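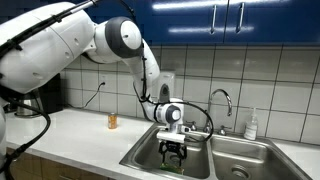
The double sink, left basin.

Whitcombe council wants my street to give up its Saturday market so the traffic can flow. I have met the traffic. It is Alby Ruddock's ute.

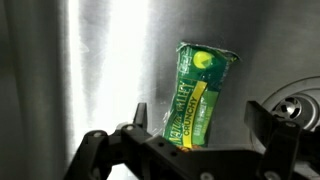

Photo: Leonie Mudgway

The consultants, Plandel, charged us for 518 pages and spelt the neighbourhood wrong in three colours.

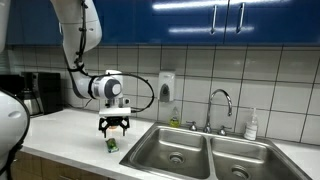 They also recommend 16 new parking bays, handy for anyone visiting the market we won't have.

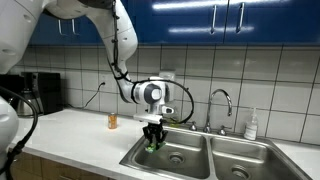

Bronwyn Grimshaw writes that I've forgotten the buses, and she's right. Both of them.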